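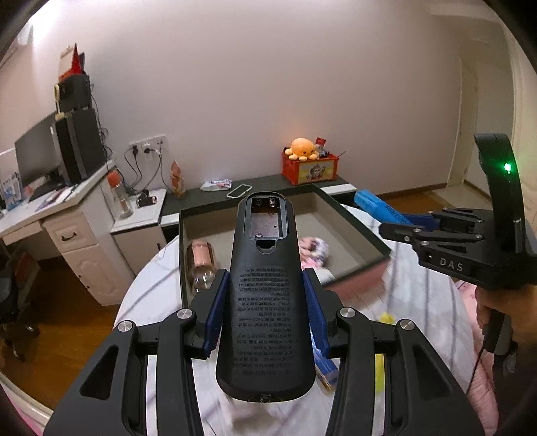

Home | Grippers | Spare parts | Service notices | Support

Search products Enter part no. Go

Tradetti replacement pad set, dark blue, ribbed

Part no. 522. Sold as a set of two pads with screws. Fits the Wutine hand-held gripper, all versions.

SERVICE NOTICE 20/11/2023

Pads shipped from the Hollville warehouse since June may separate from the inner face of the finger under side load. The fault is in the adhesive layer. We have 67 reports on file, almost all involving smooth plastic objects such as remote controls and phone cases. When the pad shifts, the object turns in the grip and can drop without warning.

Check before use:

Close the jaws on a flat plastic part and twist by hand. If a pad edge lifts or slides, stop using the gripper and remove both pads. Do not glue them back - solvent adhesives attack the pad material. Keep fingers clear of the linkages while the jaws are moving.

Affected sets are replaced free of charge. After fitting, leave the jaws open for 24 hours, then run 200 open and close cycles with no load and repeat the twist test.

Pads from the Rosenthal warehouse use a different adhesive and are not affected.

Related items
Wutine finger linkage, left
Wutine finger linkage, right
Pivot screw pack
Handle cable, black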